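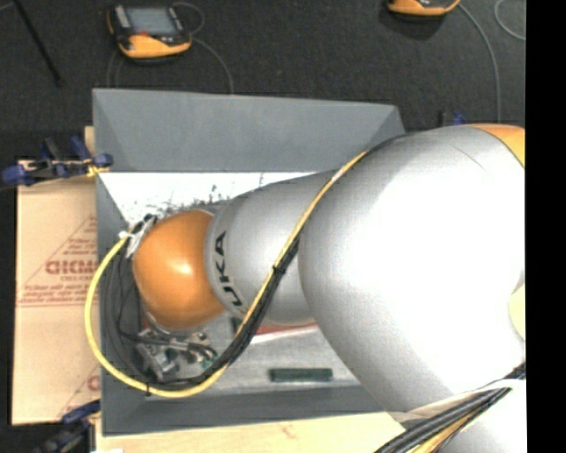 KUKA arm over the gray bin, Kevia open day

I have wanted to get inside the Kevia seed house for years, ever since my first packet of their Lastel beans came up (every single one!) along the back fence. They open the doors to the public once each June, and this time I finally got my name down early enough. The bus from Flellitz station drops you at the bottom of the lane and it's a ten-minute walk uphill past the trial beds, so wear proper shoes. I didn't, and by the top I had half the lane in my sandals.

We were split into groups at the gate. Mine went with Agnes Holmgren, who runs the germination room and talks very fast and very happily about damp paper. She had trays of lettuce, leek and poppy laid out at different stages, and we passed around a magnifying glass to look at the root hairs on a radish two days old. They're like fur! I've been growing radishes since I was a kid and had never once looked.

What she said about old seed was news to me. Parsnip really is as bad as people claim, and she wouldn't bother with anything past its second spring. Tomatoes, though, she's had come up after a decade in an envelope. She told us to stop keeping our tins in the greenhouse, and three of us looked at the floor.

Next came the library, a long cool room with 853 wooden drawers and a smell somewhere between hay and pencil shavings. Each drawer has a handwritten card on the front. The collection is up to 3,000 varieties now, many of them sent in by gardeners in jam jars and old cough drop tins. Halvard Torvik let us pull out whatever we liked. I opened 731 for no reason except that it was at elbow height, and found a climbing bean the color of liver with a white eye, grown by one family on the same hillside for four generations. I asked if it was for sale. It isn't yet, but they're bulking it up, and I have written the number on the inside of my shed door.

Lunch was in the yard under an awning: barley soup, rye bread, and a bowl of pickled beans that disappeared before the second group got there (sorry, second group). I sat with Prapai Srisuk, who had come a long way to talk about her yardlong beans, and we ended up swapping addresses and arguing over whether soaking does any good. She says never. I'm going to do a row each way.

The afternoon was the trial beds, and I could have stayed until dark. They had 30 kinds of pea side by side on hazel sticks, and you were allowed to taste as you went. My favorite was Um, a stubby little thing with purple pods and very sweet peas, which stands up to wind better than the tall ones. Sverre Magnusson showed us how they bag the flowers they want kept pure, using squares of old net curtain and clothespins. I can do that at home!

The shop takes cash only and closes at four. I came away with two packets of Um, a leek I'd never heard of, and a paper twist of poppy seed that has already leaked into my coat pocket.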